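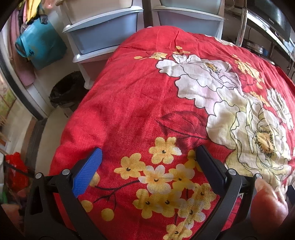

Flellow bedding set, README

829 clips of bed covers being straightened, sorted by cover. The sheet from Skirkar calls them "fully made beds". I would not trust that label. On the red floral cover the fabric is still rumpled toward the wall.

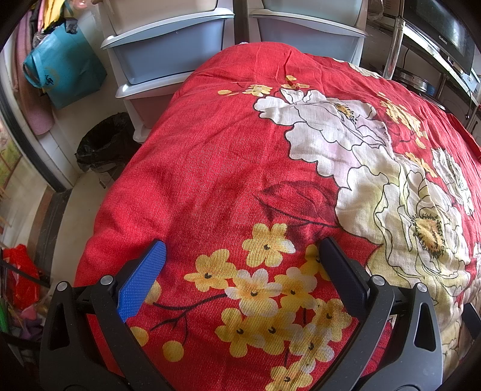 Known problems

Labels were done in 2 passes that don't always agree. "Smooth" has no written definition.
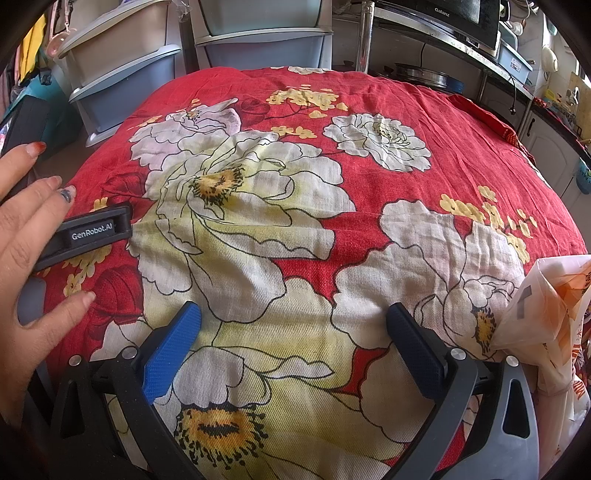 Creases get one yes/no field, and I doubt it is enough. A long one across the middle of the cloth scores the same as fine wrinkles at the right side. Check before you train.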